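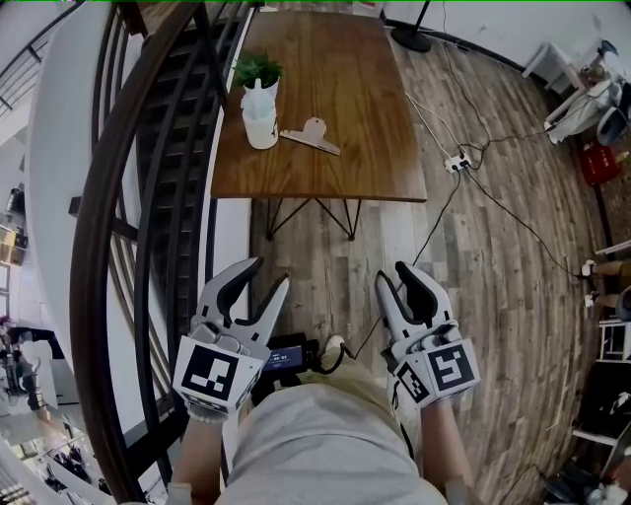 Questions I get about visiting Feramier

I've lived on Feramier for most of my adult life, and I rent out the two rooms above my kitchen, so I answer the same emails over and over. I finally typed the answers up. Last tidied on 12th May.

How do I get there?

By ferry from Edon, and that's the only way unless you have a friend with a boat. The crossing takes 94 minutes on a calm day. Sit on the left side going out — you get the cliffs and the lighthouse, and the people on the right get a lot of water.

Do I need to book the ferry?

In summer, yes, and please do it before you book a room with me! Foot passengers can usually squeeze on in the off season. Cars are another story. There are 37 car spaces and the islanders grab a good chunk of them.

So should I bring a car?

I wouldn't. The whole island has one real road, and the bus goes up and down it all day. If you want to get to the north beaches, rent a bike from Corey Cartwright at the harbor. Ask him for one with decent gears (the hill out of town is steeper than it looks from the boat).

How many people live there?

Just over 600 in winter. In July it feels like ten times that, mostly in the line for ice cream.

When is the best time to come?

I love late spring, when the gorse is out and you can get a table anywhere. January is wonderful too if you like wind, soup and going to bed early. The ferry drops to three sailings a week then and some of those get canceled, so leave a spare day or two before any flight home.

Is there anything to do in the rain?

The old customs house has a small museum, and Jean Aitken will open the map room if you ask at the desk. Then there's the bakery, which has four tables and excellent plum cake. I've spent whole afternoons in there and called it work.

Can you really climb the lighthouse?

You can, all 271 steps. It opens at ten and they stop letting people up an hour before closing. Kids love it, knees don't. There's a bench halfway and I use it every time.

Where should I eat?

The Flitel, right on the quay, for fish. It's noisy and the chairs are terrible and I wouldn't change a thing. Špela Dimitrov does a lamb stew up at the crossroads that sells out early, so call ahead in the morning.

Is there a bank or an ATM?

One ATM, next to the post office, and it runs dry on holiday weekends. Most places take cards now. The bus doesn't.

Will my phone work?

In town, yes. Past the church it comes and goes, and on the west side you'll get nothing at all. Download your maps on the ferry dock in Edon while you still have a good signal.

Can I bring my dog?

Yes, on the ferry and in my downstairs room. Keep him on a leash from the crossroads north, where the sheep are. The bus takes dogs if the driver is in a good mood.

What time can I check in?

Any time after two. If you come on the early boat, drop your bags on the porch and go get some breakfast.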